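Last updated: November

Teardown cell keeps dropping cards on the pick from the tray, wrist offset or fingers?

Posted by Sugeng Santoso, Friday

Hi all, long one, sorry. I look after a small cell at Brurnum that takes old desktop workstations apart. One arm, a two-finger gripper, a camera at the wrist, and a gray tray next to the chassis where parts get parked before they go to the sort bins. It ran fine all summer and now it's acting up on expansion cards only. Drives are fine. Anything you can grab by a plastic handle is fine.

What happens is the fingers come down over a card, close, lift, and somewhere in the first bit of travel the card tips toward the chassis side. Sometimes it hangs on, sometimes it slides right out. I re-ran the camera calibration two times this week and the numbers look good both times. Speed is already turned down. I put new pads on the fingers in the spring and they still look okay to me.

Before I start pulling things apart, has anybody been through this? I don't want to redo the teach points if it's something dumb.
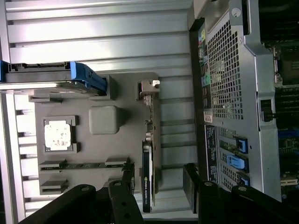

The other thing I should mention is that the tray itself got moved. We had the cell apart to run a new air line and when it went back together I set the tray by eye against the old tape marks and then touched up the points. So the tray could be a hair off square. I checked it with a straightedge and it looked good, but you know how that goes.

Gripper force is set to 68 percent, same as always.

---

boltbucket

When you say you touched up the points, did you touch up all of them or just the ones that looked wrong? I did exactly this on a Luvinen cell. I fixed the four corners and left the middle ones alone, and then chased a "gripper problem" for a week. It was never the gripper. If your tray went back rotated even a little, a card standing on edge is the first thing that's going to complain, and a drive with a big fat handle won't care at all.

---

mrs_torque

I'm going to disagree with bolt, my money is on the pads. Calibration is good, slow speed doesn't help, and it tips the same direction every time? That sounds like one finger gripping and the other one just leaning. Pads go shiny long before they look worn. Wipe them with alcohol and rub your thumb across. If one squeaks and the other doesn't, there you go.

Also 68 percent on a card with a big plastic shroud seems like a lot to me! You're squeezing something that flexes. Once it bows, the pads are only touching at the edges.

---

Sugeng Santoso

@boltbucket just the ones that looked wrong, yeah. I can already hear you sighing.

@mrs_torque it is the same direction every time, always toward the chassis. I'll do the thumb test after lunch. On the force, I got 68 from whoever had the cell before me and never had a reason to touch it. We mostly get Quadros, and the shroud does give a little if you pinch it by hand.

---

kneedeep_in_coolant

Check the screws on the finger brackets. I know, I know, everybody says check the screws. But on ours the one finger had worked loose just enough that you could feel it click if you pushed sideways with the power off. You couldn't see it at all. I put a paint line across every screw head now and look at them on Monday mornings, and that's saved me more hours than any calibration routine ever did.

Lock it out first, obviously.

---

boltbucket

Paint lines are good. I'd still square the tray before anything else. If you change pads, force and screws all in one afternoon and it starts working, you've learned nothing and it'll be back.

---

mrs_torque

Or it starts working and he goes home on time. Some of us have a quota lol

---

Sugeng Santoso

OK, results so far. Locked out, pushed on both fingers. The left one is solid. The right one has a tiny bit of play, and two of the screws took maybe an eighth of a turn before they snugged up. So coolant gets a beer.

Thumb test: both squeak about the same after a wipe. Before the wipe the right one was definitely slicker (there was some kind of film on it, I think from thermal paste, we get that on everything).

Ran 200 picks of the same card, tray not touched, force not touched. Four drops. Last week I was losing way more than that, so it's better, but it isn't fixed.

---

pelupessy_dan

Jumping in from the Pelupessy site, we run nearly the same setup with the Jikum controller. Four in 200 would make me look at where along the card you're grabbing. A card with the cooler on it is heavy toward one end. If your pick point is taught off the middle of the circuit board and the weight is somewhere else, it's going to swing no matter how nice your pads are. We moved our point toward the heavy end and then dropped the force to 50. Been happy with it.

And +1 to squaring the tray. Make yourself a couple of dowel pins and stop using tape!

---

kneedeep_in_coolant

Not sure I'd drop the force that far on cards that come in dusty. Ours do, and they slip at 50. I'd go down a little at a time and see.

---

Sugeng Santoso

That makes a lot of sense, Dan. My point is taught off the board, dead center. I never thought about where the cooler sits.

So what I did: squared the tray and pinned it (thanks, bolt, and yes, it was off, more at the far end than the near end), re-taught every point including the ones I liked, moved the card pick toward the heavy end, and left the force alone for now so I'm only arguing with one of you at a time. Let it run overnight. 600 picks, one drop, and that one was a card I'd put in the tray crooked myself.

Going to try 60 on the force next week and see if the shrouds stop creaking.

---

mrs_torque

Still say you should put fresh pads on. They've been on since spring!

---

boltbucket

Which end of the tray did you measure from when you pinned it? Asking because if you went off the front rail, I'd check the back again once it's been running warm for a shift.

---

Sugeng Santoso

Front rail. Will check it again before I leave tonight. And the pads are on order, mrs_torque, you win that one.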